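Subject: Re: [jardine-list] Sorting the toy library shelves
Date: September 4, 2026

The Iltholm branch wants its blocks sorted by colour before we reopen. Green, yellow-orange and red have a bin each.

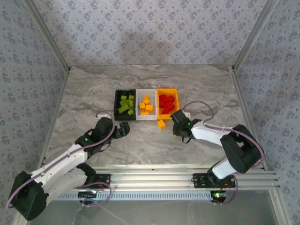 On Friday Nukow wrote:
> Colour is fine for cubes. For bricks I'd rather go by set, as we did in June. Can we keep to 60 a tub?

Sixty suits me. The tubs hold 80 but the lids pop off. Bricks can wait in the black-rimmed tray till then.

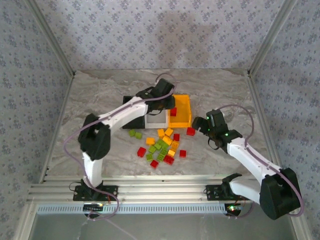

STILL TO DO
Labels for the puzzles
Return 2 trolleys to Flireo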